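**Shirt-folding cell at Kiltside is back at work after a cable and finger overhaul**

KILTSIDE, 25 November 2018. The two-armed laundry cell in the Kiltside workshop is running again, and the people who look after it could hardly be happier with how the job went! The pair of arms had logged 3,644 folds before the maintenance crew took the booth out of service for its first full going-over.

Eirlys Pugh led the work with Ekkachai Inthanon. The list was longer than anyone expected when they opened the front of the bench (a lot of lint had found its way in there), but most of it was plain mechanical care: base bolts checked and retightened, the rail wiped down and squared up, finger pads swapped, and every wrist cable re-routed with a bit more slack.

The cables were the big one. Clothes pull a gripper into awkward poses, and the left arm had been tugging at its own connector whenever it reached for the far edge of the table. The fault showed up as a gripper that opened late, or sometimes stayed shut with a sleeve still in it. Inthanon spent most of a morning slowly driving each joint to its limit and watching where the cable went tight. "You move it a little, you look, you move it a little more," he said. "I love that part. You learn the whole arm that way."

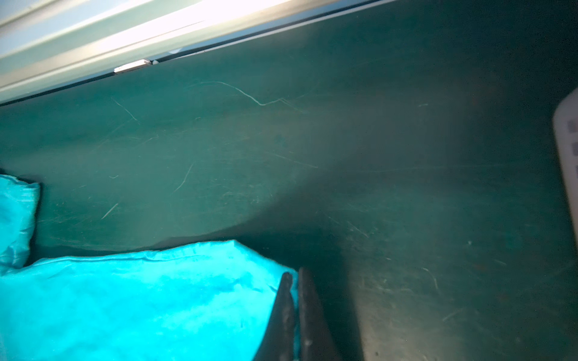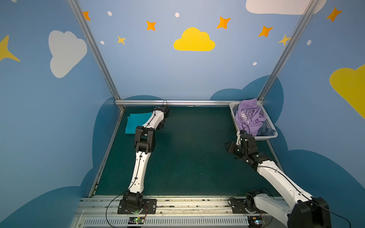
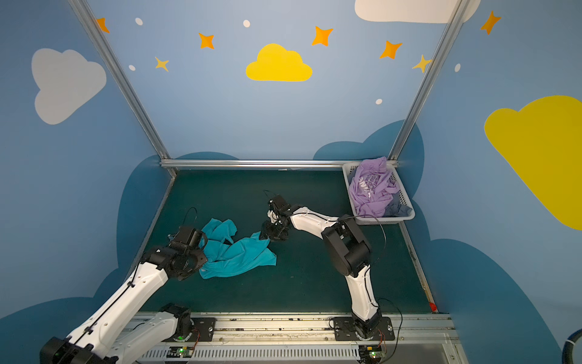 With the wiring sorted, Pugh moved on to calibration, and this is where she gets really animated. Both arms have to agree on where the tabletop is, down to the thickness of a T-shirt hem. Set the height too low and the fingers scrape the surface. Set it too high and they close on air, a centimeter above a perfectly good collar. She touches each gripper down at a set of marked points, saves the readings, then sends both arms to the same spot one after the other to see if they match. On the first try they were off by 2 millimeters, and a second pass after the base bolts were torqued brought them together.

The new finger pads come from Stesero and are a softer grade than the old ones. Slippery fabrics had been the weak spot all year, and the crew is hoping the change will mean fewer dropped corners. Orathai Wiriya, who keeps the spares shelf, has put aside a second set so the next swap can be done over a lunch break. The old pads aren't going in the trash yet, either. She wants to cut one open and see how far the wear goes.

Then came the fun bit: an acceptance run of 100 folds, mixed colors and sizes, with nobody allowed to reach in and help. The cell finished the run with 2 stops, both on shirts that had been picked up with two layers pinched together. Waldemar Domański wrote the checking routine that catches that mistake, and he was delighted that it caught both of them. He is already working on a small shake of the wrist that should separate the layers before the arms start to fold.

A few changes to the daily routine come out of all this. Whoever opens the booth in the morning now runs the touch-down check before loading the basket, and the cable loops get looked at by hand once a week. The front vents are to be vacuumed at the same time. The checklist is taped inside the cabinet door, and Pugh asks that people initial it in pen, please, as the pencil rubs off.

The next planned shutdown is in February, when the rail gets fresh end stops and the Limsakul team comes over to compare notes on their own cell. Anyone who wants to see the arms fold before then can sign up for a slot with Usa Chaiyaporn at the front desk. Bring a shirt!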